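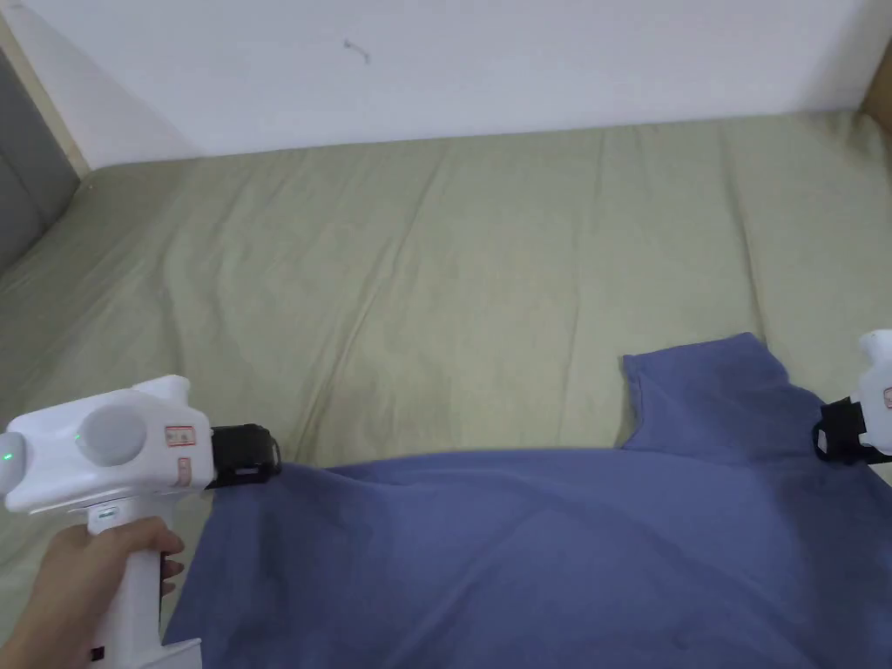 Comparing Two Finger Sets for a Hand-Held Gripper on Clothing Tasks
Final report, Korletey project group

1. Background

Korletey is a one-semester project on handling clothes with a pair of hand-held grippers. The person holds one in each hand and works as a two-armed robot would, using only the fingertips of the tools. Our part was to decide which set of fingers the next group should use. We had two sets to choose from, which we call Allo and Atano after the folders the drawings came in. Allo is the stiffer one, with a small contact area at the tip. Atano bends more along its length and has a wider tip.

We also had to say whether the camera on the gripper was enough by itself, or whether the view from head height was needed too.

2. Method

The task was the same for both sets. A short-sleeved garment was put on a bed, spread flat with the two grippers and then folded. We picked a bed over a table since the mattress gives way when you push on it, and earlier tests on a hard top had made both sets look better than they were.

Each set was used for 208 attempts. An attempt was stopped after 30 seconds if the cloth had not been picked up. Recording and time-stamping were done in Driltesach, the logging program left by last year's group. We lost one Saturday of work to a full disk and repeated those attempts in August. 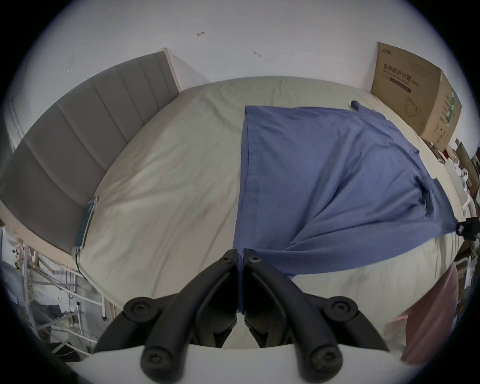

Picking up one layer was the hardest step. With the stiff fingers you can come down at a steep angle and pinch the edge, but it is easy to take the sheet along with the garment. With the softer fingers this happened less often – they slide over the sheet a little before they close. Where a hem had curled over, both sets tended to take two layers.

Sleeves were a separate problem. A short sleeve gives little to hold, and pulling on it turned the whole garment. We got better results by holding the shoulder with one gripper and moving the sleeve with the other.

3. Cameras

The gripper camera has a very wide view and shows the fingertips well, so it was the better one for judging whether a pinch was good. It is less useful for telling how far the fold has got, as straight edges bend towards the rim of the picture. The head-height view shows the cloth with much less bending, but the gripper bodies can hide part of it.

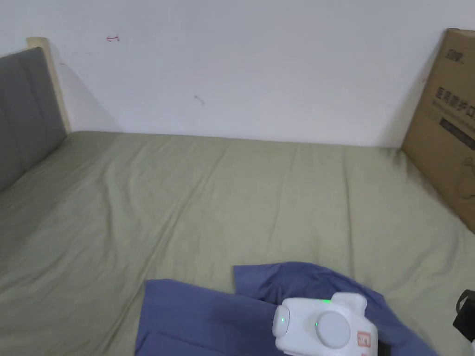 Figure 3. Head-height view with the blue fabric rumpled on the sheet and a white gripper over it.

We marked 3,596 frames by hand from both views. Marking the first 500 took longer than all the rest, mainly because we kept changing our minds about what counted as an edge.

4. Result and remaining work

We recommend Atano for thin knitted clothes and would keep Allo for towels and thicker items. Both camera views should be kept. The two clocks in Driltesach still drift apart during long sessions and we did not find the cause. Trousers were in the original plan but were not tested.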